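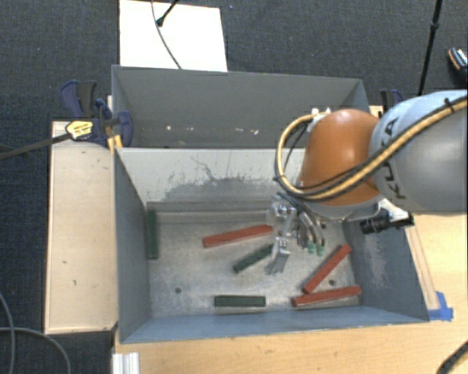
3. Setting up your sorting station

I've run the Sondwood home recycling kit since August, and the step I'd slow down for is picking your bins, because everything else hangs off it. Soft plastic goes in one and rigid plastic in the other, and I like them one right behind the other, the way the two gray metal bins sit on the tabletop – you reach over the front one and your hands soon learn the way. Plain metal wipes clean too, so skip the liners if you can (fewer bags is the whole point!).

1. Put both bins on a flat surface at waist height. Leave at least 5 inches behind the back one.

2. Stick the Camico labels on the front faces, not the rims. Mine peeled off the rims in a week.

3. Clip the Krishnan scale under the front bin and press the side button until it reads zero.

4. Rinse and dry anything that held food. I shake bread bags out over the sink and hang them on the faucet.

5. Empty the soft plastic bin at 3 pounds. That's a lot of bags – about 200 in my house, mostly produce ones.

Note: The scale drifts if you move the bin, so zero it again after every emptying.

Caution: Don't put compostable bags in with the soft plastic. They look the same and feel the same, and one handful can get a whole load turned away. Check for the printed mark first.

Caution: Keep batteries out of both bins. Use the Rasitz tub for those, see section 19.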